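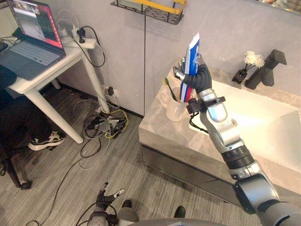
Fig. 1. Holding the toothpaste upright at the vanity, fingers wrapped around the middle and lower part of the tube.

Home | Syllabus | Handouts | Lab Hours | Projects

Print this page | E-mail this page

Davville Robotics Project Course
Handout for the Bathroom Counter Unit
October 7, 2020

Welcome back, everyone! I know the last handout was mostly math, and I know some of you were very patient about it, so this one is much closer to the hardware. We are going to spend the next stretch on picking up and holding ordinary things, and we start with the toothpaste.

Have a look at Fig. 1 before you read on. The grasp is fairly low on the tube, with the thumb pressing in from the side and the crimped end left free at the top. That is the hold I'd like every team to begin with. You are welcome to try others later (and please do, some of the July group's best ideas came out of plain fiddling), but start from this one so we can compare notes.

Why a tube is harder than it looks

A tube is soft, and it changes shape as you squeeze it. Close the fingers too far and you get toothpaste on the marble, too little and it slides down through the hand when the arm lifts. Our Teketti control software lets you set a closing limit for each finger, on a scale from 0 to 2000. Last term's teams settled at about 772 for a full tube. A half-used one wants something else, and finding that number is part of your job this week.

Look at the setting too. The cup with the toothbrush stands close behind the hand, and the black faucet spout reaches out over the basin. Plan the path of the arm before you run it, and keep the elbow in mind as well as the fingers, which is the part I always forget myself.

For your lab notebook

Write down your finger limits, your starting pose, and what happened, including the runs that went badly. I really do enjoy reading those! Each team should log 32 grasps before moving on to the cup. Save your files in the Arsenault folder under your team name, and put the run sheet in with them.

Please step over the cables on the floor and keep chairs well back from the arm when it is moving.

Reading: the Lollport notes on soft objects, first two sections. The third is lovely but can wait.

Questions? Come by Room 1319 during lab hours.

Contact the course office | Copyright 2020 Davville Robotics Project Course | Back to top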